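# Giruvis color words

Giruvis is a word list of everyday American English color names, with notes on how people use them when they write about ordinary objects. It was put together for people who edit catalogs, write product copy or build search tools, and who need to know whether "tan" and "beige" can share a shelf. Most of the entries are compound names, and those cause most of the trouble. The smooth rounded cover over the middle of the gray bin could be filed under `orange-brown`, `rust` or `copper` depending on who is typing, and the cable or hose curving past it is `tan-yellow` in our scheme, though plenty of writers would stop at "tan". The big link on the right is `silver-gray` where the light leaves it alone and close to `white` where it doesn't. Entries like these carry a `light` note, described below.

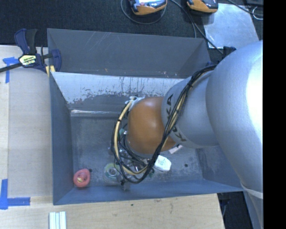 ## What is in the release

| File | Contents |
|---|---|
| `terms.csv` | 436 color names, one per row |
| `sentences.csv` | 1000 short sentences, each using a color name |
| `merges.csv` | pairs of names that can be treated as the same for search |
| `notes.md` | longer remarks on difficult entries |

All files are UTF-8 with Unix line endings. The CSV files have a header row and use commas. Fields with a comma inside are quoted.

## Fields in `terms.csv`

- `id` – a short code that does not change between releases
- `name` – the color name in lower case, hyphenated if it is a compound
- `head` – the last part of a compound, so `orange-brown` has the head `brown`
- `family` – the basic color the name is grouped under
- `register` – `plain`, `trade` or `fancy`
- `light` – `y` if the name tends to change with lighting or shine
- `see` – the id of a related entry, may be empty

The family of a compound normally follows its head. `blue-green` goes under green and `green-blue` under blue. There are exceptions, and they are listed in `notes.md` with the reason for each. `silver-gray` and `gray-silver` are both under gray because silver is not a family here.

## Where the words came from

The names were collected from 312 people who filled in a written form. They were asked to describe things they owned or used, such as a coat, a kitchen counter, a car or a garden tool, to somebody who could not see them. They were not shown color chips. Chips push people toward names they would never use about a real coat.

A name went into the list if at least 2 people used it independently. Spelling was made uniform afterward: `grey` became `gray`, and `greyish` became `grayish`. The original spellings are kept in `notes.md` under each entry where they varied.

The sentences were edited to remove personal details and then trimmed. No sentence is longer than a couple of lines. Brand color names were taken out, including paint names, with one group left in: names that started in a catalog and are now ordinary words for most people.

## Register

`plain` covers words most adults would use without thinking. `trade` is for words that came mainly from people describing something from their work – `galvanized` as a color, for instance, or `primer gray`. `fancy` is for names found mostly in clothing and home goods.

Karla Quezada assigned the registers for the whole list. A second reader at Cernthorpe checked the `trade` entries only. If you disagree with a `fancy` label you may well be right, and a correction is welcome.

## Known problems

- Browns are thin. Many people wrote "brown" and left it there.
- `nude` and `flesh` were collected but removed. They do not name one color.
- `teal` and `turquoise` are kept apart in `terms.csv` but paired in `merges.csv`. This annoys everyone equally and will stay.
- Metallic names are marked `light = y` without exception, even where the writer clearly meant a flat paint.
- `off-white` has the family `white`, and so does `cream`. In the September release `cream` was under yellow. If you stored the old family values, reload them.
- The list has no numeric color values and none are planned. Do not use it to pick a paint.

## Using it with Minhas and Dollus

The Minhas importer reads `terms.csv` as it is. Set the key column to `id`, not `name`, or hyphenated names will be split.

Dollus needs the columns renamed first:

```
name -> label
family -> parent
see -> related
```

It ignores `light` and `register`. An empty `see` field must be left empty; the word "none" will be read as a color.

## Changes and corrections

Send corrections as a plain list of ids with the proposed value next to each. Please include a sentence you have seen or heard the word in. New names are held until a second person sends in the same one, which can take a while for the rarer greens.

Ids of removed entries are not used again.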